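マグカップは吊るすべきか

マグカップを吊るす道具を、うちでは長いこと「木」と呼んでいる。正式にはマグツリーというらしいが、枝ぶりからして木というより洗面所のタオル掛けに近い。私はこれに反対だった。過去形で書くのは、いまも反対しているのに毎朝使っているからで、こういう立場を世間では敗北という。

反対の理由から書く。カップには棚がある。棚には扉がある。扉を閉めればカップは見えない。人類がせっかく到達したこの仕組みを捨てて、わざわざ卓上に柱を立て、来る人みんなに飲み口の欠けまで見せるのはどういう了見か。しかも吊るすと埃をかぶる。伏せれば底に水がたまり、吊るせば取っ手に水が残る。どちらにしてもカップというのは乾きたくないらしい。

十一月の寒い朝、食器棚を開けて私は考えを少し変えた。マグが多すぎるのである。Plandmontの引き出物でもらったペアが二組。Van Loonという雑貨店が閉まるときに買った、重すぎて誰も手に取らないやつ。妻がFlararuraだかFlaruraだかの通販で頼んだ花柄。あとは職場の、名前を入れてもらったせいで捨てるに捨てられないもの。そのうち実際に口をつけているのは、いつも手前にある同じ顔ぶれだけだった。奥のものはカップというより、カップの形をした在庫である。

ここで収納の本を読むと必ず「使わないものは手放しましょう」と書いてある。アンネリース・フェルストラーテ(Annelies Verstraete)という人の薄い本を借りてきたが、これも312円の延滞金を払わされたわりに、要するに手放せと言っていた。ただ一か所だけ、付箋を貼ったところがある。「しまう場所の大きさが、持ち物の数を決める」。棚が広ければ棚いっぱいに増えるという話で、これは痛かった。うちの食器棚は嫁入り道具みたいに広い。

そこでDrorkaのマグツリーである。値段のことは書かない。枝は4本。4本しかないという一点だけが、この道具の取り柄だと私は思っている。棚は詰めれば入る。重ねれば入る。斜めにすればまだ入る。しかし枝は詰められない。一つ増やしたければ一つ下ろすしかなく、下ろされたカップは卓上でいたたまれない顔をするから、こちらも真面目に行き先を考える。

もっとも、木の道具を買うと木の道具が増えるという副作用については、どの本も触れていない。木のお盆がいる気がしてくる。朝はそこにカップとパンを載せて運ぶのだと言い張って買い、三日で忘れる。うちの盆は木目の主張が強く、何か載せるとかえって邪魔をしたように見える。だから何も載せない。するとただの板であるが、板だと言うと家の中の空気が悪くなるので盆と呼んでいる。

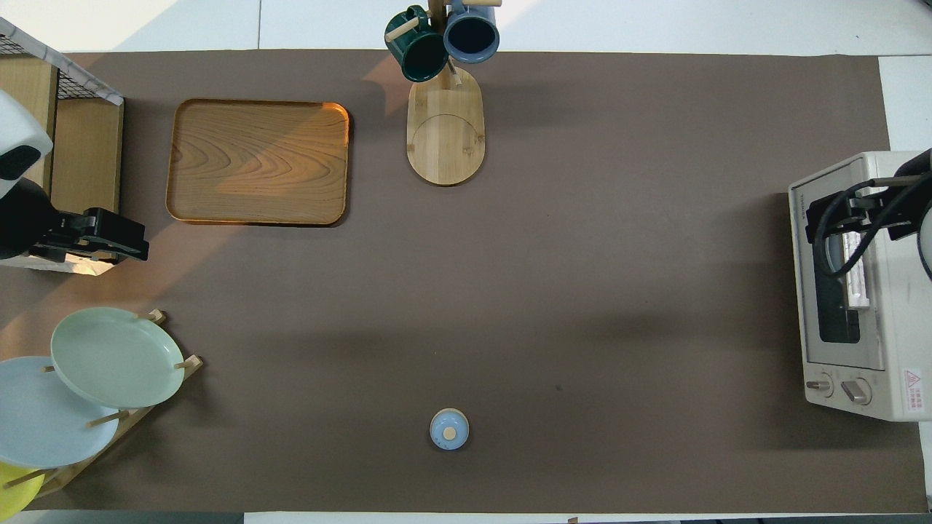 置き場所についても一言ある。収納の本はたいてい「定位置を決めよ」と命じるくせに、その定位置が卓の上でいちばんいい場所を占めることは黙っている。うちでも白いテーブルに茶色い大きなマットを敷いたら、日の差すあたりはさっそく空っぽの盆が取ってしまった。その隣で、深緑と青灰色のマグが木にぶら下がっている。脇にはクリーム色のトースターまで控えていて、人間が新聞を広げるには、残った真ん中に遠慮しながら肘を置くことになる。遠慮は私の係である。妻はこのマットの余白を見て「すっきりしたね」と言う。私には、次に何かが来るのを待っている空き地に見える。

それでも扉つきの棚に戻そうとは言わない。見えているカップには妙な効き目があって、青灰色のほうを洗わずに置いておくと、枝が空いているのが昼になっても気にかかる。棚の中の空きなど気にかけたことは一度もなかった。見せる収納というのは客に見せるものだと思っていたが、見せられているのは住んでいる当人で、しかも毎朝である。雑誌はこれを「暮らしを楽しむ」と書くのだから、言葉というのは便利なものだ。

奥の在庫はまだ片づいていない。Van Loonの重いのは鉛筆立てにした。花柄は妻が断固として手放さず、このあいだ、もう一本木を買えばいいじゃないと言った。合わせて8個吊るせる、という計算は速い。私は返事をせずに、深緑のほうでコーヒーを飲んだ。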